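4.2 Recording pick-up examples with Gundari

Take your time with this part – Murna learns from whatever you show it, good habits and bad.

1. Clear the tabletop and set down one item, at any angle you like.
2. Open the fingers wide and bring the arm in until the item shows in the wrist view.
3. Press Record, wait 2 seconds, then guide the arm through the pick-up and set the item down again.
4. Turn the item a little and repeat until you have 20 good runs.

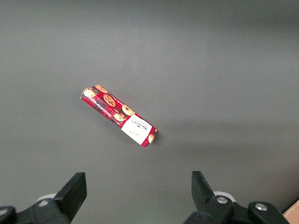 Wrist view with a box of Walkers chocolate chip biscuits lying diagonally, fingers open.

Note: Slow, slightly wobbly runs are fine to keep.

Caution: Keep your hands away from the fingers while Record is lit.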